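Play kitchen bits all over the house, how do you store them?

Asked in Home and Storage > Children's rooms

My daughter has a play kitchen with two small cupboards and no drawers. The plates and pans fit, but the play food doesn't, and it ends up under the sofa or down the back of the radiator. I bought a big Garnen box with a lid in October and everything goes in there now, but she tips the whole lot out to find one strawberry. I don't want to spend much and I can't drill into the walls (rented flat). What do other people do?

3 answers

Answer 1
Get rid of half of it. They only play with a few things anyway.

Answer 2 (accepted by asker)
The big box is the problem. Small pieces sink to the bottom and the only way to reach them is to empty it. We had the same one and gave it up after a month.

What works for us is shallow trays, no deeper than your hand. I use Flekum drawer trays, 7 cm deep, which slide under the play kitchen without any fixing. One is for food, one for crockery, one for pans and anything bulky. Don't sort further than that. I tried fruit and vegetables separately and it lasted until teatime.
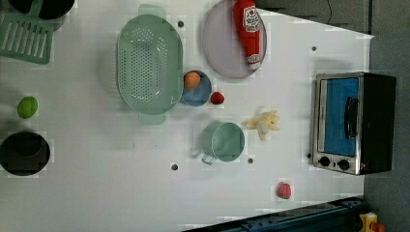
The bulky things go back first. A colander or a dish rack takes up most of a tray if you lay it flat and put nothing in it, so I use the colander as the fruit bowl and it goes into the tray full. Bowls stack, plates go underneath. Bottles lie on their sides or the tray won't slide in. Anything cracked goes in the bin at this point.

If she is under three, keep the smallest fruit somewhere else until she's older.
Roald Blomqvist

Comment from asker: Thanks, measured under the kitchen and there's room for two trays. Will try the colander idea tonight.

Answer 3
We use a hanging shoe organiser from Yilma on the back of the door, the sort with clear pockets. No drilling, it hooks over the top. The pans are too heavy for it and one pocket has split, but it's fine for the food. Check your door still shuts first, ours rubs a bit.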